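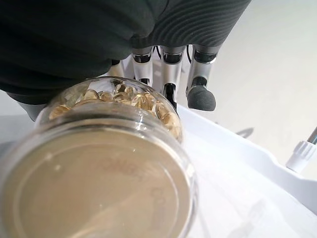 Birelard 700 Controlled-Rate Freezer

The Birelard 700 is supplied by Wovamton to laboratories that prepare cell therapy material for early-stage clinical trials. It cools cryovials and infusion bags at a programmed rate and records chamber and sample temperature throughout each run.

Up to 87 freezing profiles may be stored. Profiles can be locked by a supervisor, and any change is entered in the run log with the operator's name. Logs are exported as PDF or CSV files.

Chamber racks are ordered separately – please state vial or bag format with the order. Flullix sample probes are compatible with all 4 ports.

List price: $3,919, excluding racks and freight
Warranty: two years, parts and labor
Installation: by Wovamton service staff

The unit is intended for research and process development. It is not a medical device.

Orders and quotations: Annunziata Morelli, Laboratory Sales
Technical inquiries: Min-kyu Na, Applications Support

Page revised 19 May 2019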